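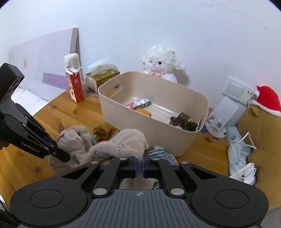

**The smart mattress pad, three months in**

Several of you wrote in after the December issue asking whether the Zindico sleep pad is worth the money. I bought one at full price, slept on it for 106 nights, and I still can't tell you that I sleep better. I can tell you that the app thinks I do.

The pad goes under the fitted sheet and plugs into the wall. Each morning it hands you a sleep score. Mine started in the low sixties and crept up to the high eighties, which the app celebrated with a small burst of confetti. I didn't change a thing in that time. I went to bed at the same hour, drank the same coffee, and woke up just as groggy. When I asked customer service what had improved, they told me the score "adapts to your personal baseline." So it grades me against me, on a curve it won't show.

I wouldn't mind so much if the marketing were modest. The box says the method was tested on 2943 sleepers. I went looking for the study and found a two-page summary on the company's own site. Of those people, 498 finished the full program, and the main result was how rested they said they felt. Nobody was given a plain pad with no electronics in it to compare against. Tell a person they're sleeping on something expensive and ask how they feel in the morning, and plenty will say "great."

Then there's the subscription. The first 23 days are free. After that you pay monthly to see anything beyond last night's number, including your own old records. I missed the line about this on the order page, and I read order pages for a living.

For comparison, I went back to the Windis alarm clock I've had for years and a paper notebook. Bedtime, wake time, one word for how I felt. After a few weeks I could see that I slept badly when I ate late and when the room was warm. The pad had the same nights to work with and suggested I "try a wind-down routine."

A reader swears by the Rüegg wool blanket, on the grounds that it "regulates" body heat. Blankets keep you warm. If you're too warm, take one off. I'd say the same about weighted throws, cooling pillows and most of what turns up in gift guides with the word "sleep" on the label. Buy it if you like how it feels. Leave the health claims on the shelf.

If you already own the pad, check your return window before the trial ends, and save screenshots of anything you want to keep. Mine goes back this week. The refund form wants to know my average sleep score.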